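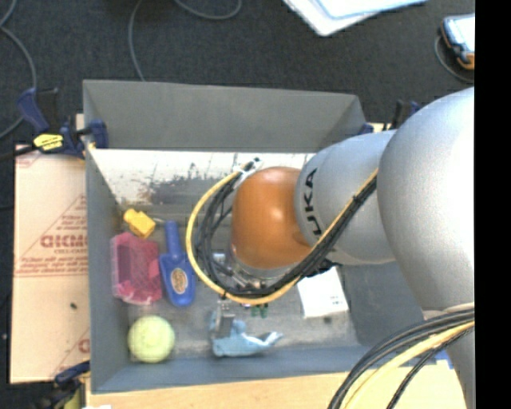

The gray bin, small things bunched on the left, white panel as scruffy as ever.

19 December 2024

Cold, slept badly, toast for lunch and again for supper.

Spent most of the day on the bins, if reading the Clamell booklet with a cold cup of coffee counts as being on the bins. Luana is sold on it. She read it on the train back from Drosen and came in the door already talking in its language. Things don't get put away any more, they "go home." A bin isn't a bin, it's a "holding place," and nothing may stay in a holding place for longer than a month. I asked what happens on the first day of the next month. She said I was being difficult, and I suppose I was, but I still don't know the answer and I don't think the booklet does either.

My view, for whatever it's worth in here, is that a bin with an assortment of small stuff in it is a perfectly good way of keeping small stuff. You know where it is. It's in the bin. The sides are high and sloped so nothing hops out onto the carpet, and on that carpet, which is nearly black, anything small and dark is gone until somebody steps on it. I lost a key that way in January and found it with my heel. So I'm for bins. I'm against turning one bin into fourteen little boxes with labels, which is the Clamell plan as far as I can make out.

The price list at the back didn't help its case. The starter set of boxes is $233, and that is without lids. Who sells a box without a lid and calls it a system? With lids, and the rack they sit in, and the label thing, Brahim worked it out over the phone as $601. He has been through all this at Tapsell. They had a woman in for two days to sort the parts room, every shelf got a color, and by spring people were putting things back wherever there was a gap. He told me the colors are still up. I asked if anyone can find anything and he said yes, the same people who could find it before.

Luana's answer is that Tapsell did it halfway. Maybe. Everything that doesn't work was done halfway, according to the people who like it.

I did try the first exercise, so that I couldn't be accused of not trying. You're meant to look at the container for two full minutes without touching anything and write down what you notice. What I noticed was the container. The white panel along the inside of the far wall is in a terrible state, scuffed all over and worn right through to dark in patches, worse toward the bottom. The floor of the bin is no better, all mottled. I'd stopped seeing it. I don't believe the exercise was meant to make me want to paint a bin, but that is what I got out of it, and then I spent twenty minutes looking for the white paint in the hall closet before remembering that I gave it to the people at Wollau for their fence. It would only have worn off again.

Second exercise: group like with like. Here I really do part ways with the booklet. Like in what way? Size, color, what it's for, how often I pick it up? Luana says use, always use. But half of what ends up in any bin of mine has no use at present, that's how it came to be in there. She wants a "not in use" group. I said that's the bin. We left it there and she went off to do her own drawers, from which I heard a good deal of rattling and one swear word.

Looked in on them later. Her desk drawers are very nice, I'll give her that. Pencils one side, clips the other, the stamps in an old tin. I'll look again in a month and write down what I find, good or bad. I'm trying to be fair about it.

One thing in the booklet that I half believe: it says most people only ever use the top layer. That sounds right to me. What it doesn't follow from is the next sentence, where you're told to throw out the rest. The bottom layer is where the thing is that you need once in three years. Mom kept a box of odd screws for forty years and the one time the stove door came off, there was the screw. I told Luana this and she said, "And how much did the box weigh?" Fair enough – but we had a stove door.

So the gray bin stays as it is over the holidays, agreed by both sides, and we're not ordering the set before January. Brahim has offered to bring over one of the Tapsell racks, which nobody there will miss. I said bring it if it fits in the car. I don't expect it will fit in the car.

Must ring about the boiler. Must also find out if the Clamell people take returns, since there's no mention of it anywhere in thirty pages and that tells me something.

Luana has just put a label on the booklet. It says READ.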